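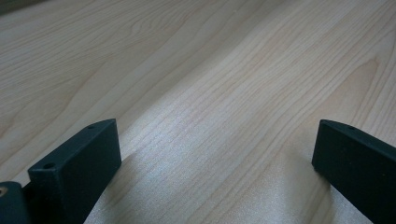 Gadisa Wubshet asked me last fall why a town this size has so many good cooks and so few places to eat together on a weeknight, and wanted to know whether I planned to do anything besides complain about it.

25 February 2016
By Eldana Gebreyes, Hestari

Well, yes! I'm very happy to announce that Hestari is starting a weeknight supper series in Bridcombe this March. It's called Degefa, after the street my grandmother lived on, and it's a shared meal at shared tables with people you may not have met yet. You buy one seat or a few, you sit wherever there's room, and the food comes out in big dishes that get passed down the line.

I've been cooking for other people's parties for years and I love it, but the guests at a party mostly know each other already. What I miss is the kind of dinner where you end up next to a retired bus driver and a kid doing algebra homework (this happened to me at a church hall when I first moved here, and I still have the bus driver's recipe for pickled beets). So that's the general idea, minus the folding chairs.

The first season runs for 17 suppers, with 31 seats at each one. We could squeeze in more, but I've tried it, and the people in the corner never got any gravy.

Every supper has a pot of something slow, a vegetable dish big enough to be dinner by itself, bread, and a jar or two of something crunchy to pick at while everybody finds their coats and their glasses and their other glove. Lentils will show up a lot. I make no apology for lentils.

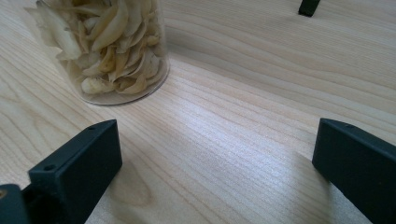 What it costs and how to book

A seat is $17, and kids under 3 eat free on somebody's lap. Booking is by phone or at the Hestari counter, and we'll have the online form working as soon as I stop breaking it. If your plans change, call us by noon and we'll move your seat to another night. Allergies, please tell us when you book and again when you sit down. I would much rather hear it twice.

Grodetti is baking the bread for the whole season, and I can't tell you how pleased I am about that. I went in to ask for a discount on day-old loaves and came out with a promise of fresh ones, plus a bag of rolls that didn't make it home. They're also doing a seeded flatbread just for the suppers, and you won't find it in their shop.

We tried out the menu all through the winter on friends, neighbors, and one very patient mail carrier. Some things got dropped. The cabbage pie was my favorite and I've been outvoted on it, though I may sneak it back in once the weather gets cold again. 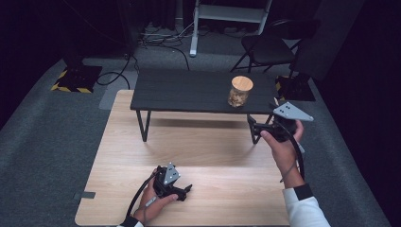

The dish people asked about most was the chickpea stew with lemon and burnt onions, so that's what we're opening with, and it'll come back every few weeks. There'll be rice pudding too, served warm with the skin on for those who like the skin. I hear there are others.

If you'd like to help out, we can always use a hand with setting up, and anyone who does gets supper that night. Local groups can book a whole table, and if you sing or play something quiet, come talk to me.

For press questions or to try a bowl of the stew before opening night, ask for Eldana at Hestari, Bridcombe. Mornings are best, before the onions go on.

Last updated: 3:17 p.m.

This site uses cookies to remember your settings. By continuing to browse, you agree to our use of cookies. Accept | Learn more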